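Mavov Evaluation Suite: Set-up Guide
Section 8. Running the tabletop clutter benchmark in simulation

8.1 Purpose

This section covers the procedure used to reproduce the clutter results reported by Wiriya and MacPherson. The benchmark measures how often a grasp policy trained only on single objects picks a named target when other items share the surface. All episodes run in the Cletura renderer. No physical arm is needed.

8.2 Before you start

Install the Panyasiri asset pack and confirm that the object index lists 623 entries. A lower number means the download stopped early. Delete the folder and fetch it again; partial packs load without an error and change the sampling order.

Note: Room textures are stored separately. If walls and floors render in flat gray, set the texture path in the local settings file.

8.3 Procedure

1. Open the benchmark profile and select the arm model. The published results use the Franka arm with a parallel gripper.

2. Set the random seed to 13. The seed controls object choice, object pose, room layout and wall color.

3. Set the episode count to 300. Shorter runs are fine for checking the install but should not be compared with the published table.

4. Load the policy checkpoint. Check that the action scale in the checkpoint header matches the profile. A mismatch is reported only as a warning.

5. Start the run in preview mode. The renderer draws the first layout and holds the arm at its pre-grasp pose.

Caution: Do not move objects by hand in preview mode. Edited poses are written back to the layout cache and will be used in every later run with the same seed.

6. Inspect the preview. The gripper fingers should point down toward the counter. If the gripper is tilted, the base frame has been loaded with the wrong rotation.
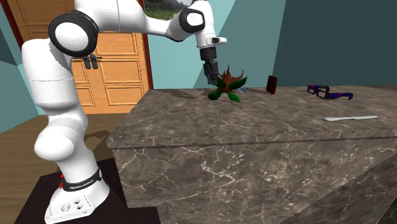 7. Leave preview mode and start the full run. Progress is written to the log after each episode.

8.4 Reading the results

A grasp counts as a success when the target is lifted clear of the surface and held until the episode timer ends. Lifting any other object ends the episode and is logged as a wrong pick. Thin objects lying flat account for most failed grasps in the baseline, and they are listed under their own heading in the report file.

Note: Success rates from versions before the December release used a shorter hold time. Rerun old checkpoints before comparing them.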